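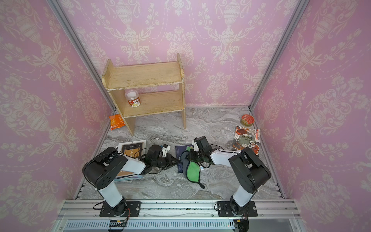 Two-tier shelf before sorting, with books and a snack packet on the floor.

Small Shelves: Sorting, Loading and Cleaning

A low two-tier shelf in a corner collects whatever is put down near it. The procedure below covers one unit with two boards and side panels, used for books and a few dry snacks. Allow 22 minutes, longer if the edges need sanding.

1. Clear the floor first
Pick up books, packets, jars and tins and put them on a table. Group by type. Food stays apart from paper at all times; grease from a snack packet will mark an uncoated cover and cannot be removed.

2. Check the boards
Press down on each board at the middle and at both ends. Movement at the ends means a loose fixing. Movement in the middle means the board is too thin for books and should carry light items only. Chipped edges catch on cloth and paper covers. Sand with 100 grit along the edge, wipe off the dust, and seal with one thin coat of clear varnish. Leave overnight.

3. Place the shelf
Set the back edge parallel to the wall and leave a gap of three finger widths. Patterned wallpaper scuffs easily at shelf height, and the repair always shows. On hard flooring, fit felt pads under each leg. Replace pads when they harden.

4. Load the books
Heaviest volumes go on the lower board, spines out. Paperbacks and booklets that will not stand unaided should lie flat, in stacks no higher than the gap between boards allows. Do not leave them propped half open against a wall. 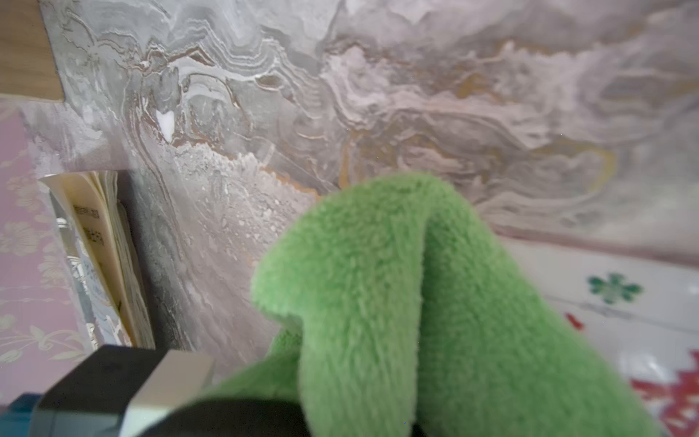 Pages held in a curve for a few weeks will keep it. To flatten a bent booklet, close it, lay it between two sheets of plain paper and put a larger book on top. 

5. Load the snacks
Jars with screw lids can share the lower board with books if the lid is tight. Soft packets go in a lidded box once opened. Round tins stack, but only with the same diameter below. Turn labels to the front and put the oldest date nearest the edge.

6. Maintenance
Dust weekly with a dry cloth. Wednesday suits us, the day before the trash goes out. Damp cloths are for varnished surfaces only.
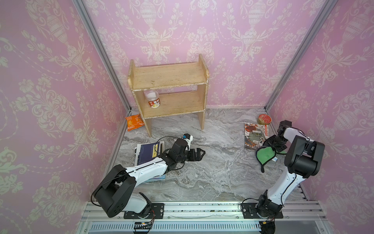 Can the top board hold books as well?
Keep it to a single row of light paperbacks, and take them off again if the board starts to bow.

Page maintained by Kylie Wihongi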